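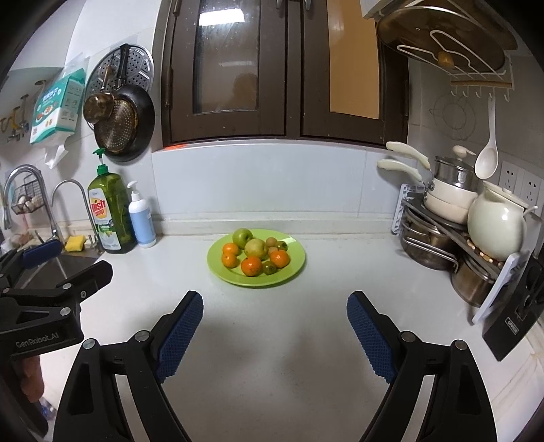 **Pluvska Winter Supper Club, minutes, 5 January 2026**

Rozália Bartoš in the chair, Iveta Čierny taking notes.

**December supper.** What a night! We took in 807 and spent 291 on food, and the plum dumplings were gone before the soup was (more next time, please!). Minutes of the last meeting approved.

**Next menu.** Everybody loved the idea of a citrus evening. Iveta will try the orange and fennel salad at home first and bring a bowl for tasting. Dessert is still open: baked apples or pear cake. Rozália is firmly for cake.

**Tables.** We need 12 and have six. Rozália to call Calta Hall and ask about borrowing the rest.

**Music.** The Strobel sisters said yes, with accordion!

**Any other business.** Soup ladle still missing.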